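21/01/2021
by Nelli Rautiainen

Up early and straight to the kitchen, before I could start reading messages. The left arm had been drifting again overnight, or that is what I thought when I went to bed. I ran the zero routine with the power supply at half and it came back where it should. So the drift is in my head or in the log, and I would put money on the log. The timestamps on the left side have been off ever since I moved the two arms onto separate boards. I wrote it on the list and left it.

The list is at 17 items now. It was longer before the holidays, but some of what I crossed off has come back under a different name.

Spent the first part of the morning on the cable at the left wrist. I don't like how it loops. When the hand goes up the bundle swings out to the side, and when the hand comes down it has to find its own way back in. I tried shortening it by one clip and the wrist would not turn the full way, so I put the clip back. A longer sleeve would take care of it. The black corrugated kind I used on the forearm comes in one more size from Prirnent, and I have asked them for a price. They were slow last time. If it gets here before April I will be pleased.

Then the fingers. Last week I changed the spring on the right index and forgot to write down which one I took out, so I had to pull it again and measure it. It is the softer one. That explains why the grip values on the right have looked low. I changed the number in the config file from 100 to 114 and ran the open and close cycle until I was bored with it. No faults. The thumb still clicks. I can hear it from the next room, but I can't feel anything when I put my hand on it, so it stays as it is.

Coffee, and a call with Orakzai about the motor drivers. He thinks I should move everything over to the Sestonik boards and be done with it. He is probably right. I told him I would think about it when the kitchen work is finished, and he said the kitchen work is never going to be finished. We left it there. He is going to send me the two spare boards he has in Parstead either way, and I only have to pay the postage.

After that I did the drawer work, which was the point of the day. The dish sterilizer is under the counter to the right of the sink, and the plan for this month is the reach down to it from a standing position. Left hand up and out of the way, right arm down to the rack. I have been doing the two halves separately and wanted them in one run. I opened the drawer myself. Opening it with the hand is a different job and I am not there yet – the handle is low and the wrist runs out of angle before the fingers get under it. 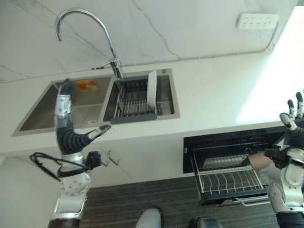
Drawer run, head camera. Left hand up in front of the sink, right arm at the rack.

The first few runs were no good. The right elbow wanted to swing out wide, toward the window side, and I stopped it by hand each time. It took me far too long to see that I had the elbow limit copied over from the left arm without flipping the sign. Fixed that and the path looked much more like what I drew on paper.

The other trouble was light. When the sun gets onto the right end of the counter everything over there goes white in the camera and the vision side loses the edge of the countertop. It doesn't matter for the rack, because the rack is lower and darker, but it matters for anything I want to set down on that side. I could pull the blind. I would like it to work without the blind. I turned the exposure down one step and then could not see into the back of the drawer, so I turned it up again. Two settings, one for the counter and one for down below, might do it. That is item 18, so I suppose the list got longer today.

The wire rack gave me some thinking to do as well. The tines are curved, and the depth reading between them jumps around. A hand-drawn model of the rack may be quicker than trying to get a clean reading. I measured the rows with a ruler after lunch and have it all on the back of an envelope, to be typed in tomorrow. The rack in the sink is easier. Straight rods, and a plate stands up in it well enough that the camera picks out the rim.

I noted the shoulder temperature after the long session and it was fine. I had expected worse with the left arm held up like that, since it was the holding that cooked the old motor in the fall. The new one is rated for it and seems to mean it.

Log file for the day is 352 megabytes, most of it video I will never look at. I need to stop saving every run and save the ones where something changes. I have said this before.

Dinner was late and I washed up by hand, reaching around the arms to get at the faucet. I should put it on a base with wheels that lock properly. The ones on there now hold if you don't lean on it, and tonight I leaned on it.

Tomorrow: type in the rack measurements, fix the left timestamps, write to Prirnent again if there is no answer. Look at the wrist angle for the handle – maybe come at it from the side with two fingers. Also buy dish soap.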